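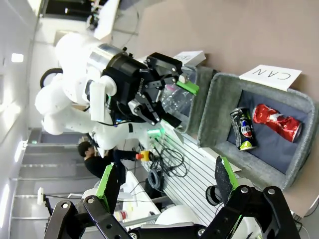
Page 2 of 50

Budget for a small sorting arm -- what am I forgetting?
Posted by Bellini, January 2018

We've been working on a tabletop recycling sorter, felt bins with cards on them, and the next grant round closes soon, so I have to put a real number on paper. The arm quote from Grinis is fine and I trust it. What worries me is everything else. Cans are easy enough to plan for, but crinkly clear plastic is another story, and I don't know whether to budget for one set of finger pads or a whole drawer of them. What did the rest of you end up buying?

Soltska
Oh, I remember that feeling well! Please put in more pads than you think -- ours wore down long before October, and waiting on a reorder is miserable when everyone is standing there ready to work. I'd set aside $400 for pads and cable ties together. Do get an emergency stop on a good long cord too, so whoever is minding the arm can hold it in their hand and stand where they like. Bins you can buy cheap, and felt ones are kind to the fingers if you bump them.

Jalomine
$3966 for us, not counting the arm. Mostly spare fingers and shipping. Ask for the shipping quote first.

grinis_fan
following, same problem with film

Contact us | Copyright 2018 | Back to top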